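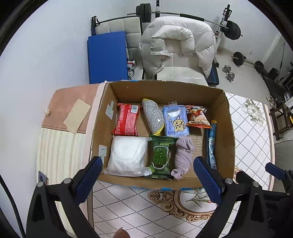

*2 min read · section 4.2*

**Figure 3.** Box-packing task, hand-held gripper, mixed small goods in an open carton.

### 4.2 Failure: late closing on soft packs

Most of the trouble in the January runs came from one fault. The jaw width reported by the Rudham grip lagged the real pads, so the policy learned to lift before it had fully closed. Fine on stiff items. Bad on anything that gives, like the white pouch or the rolled cloth in Fig. 3.

We logged 386 demonstrations. 357 passed the automatic check, which only looks at dropped frames and tracking loss and says nothing on width timing. So the lag went straight into training. Our mistake, the check should of had a timing test from the start.

On the arm (Jadoon controller, Solta wrist) the result was early lifts. 15 drops in the first block of trials, 13 of them soft packs. Two were stiff boxes and we have no good explanation for those. One early lift also dragged the carton toward the operator side and the force stop did not trip, threshold was set for the older, heavier wrist. No injury. Threshold lowered the same afternoon, and the operator now stands outside the reach line untill the arm is parked.

Bình Châu traced the lag to a smoothing filter left on in the Jadedia logger. Turning it off fixes new data. Old data can be shifted back in time, but the shift is not constant between sessions, see 4.3.

Not tested: lag with worn pads. Wet packaging also not tested.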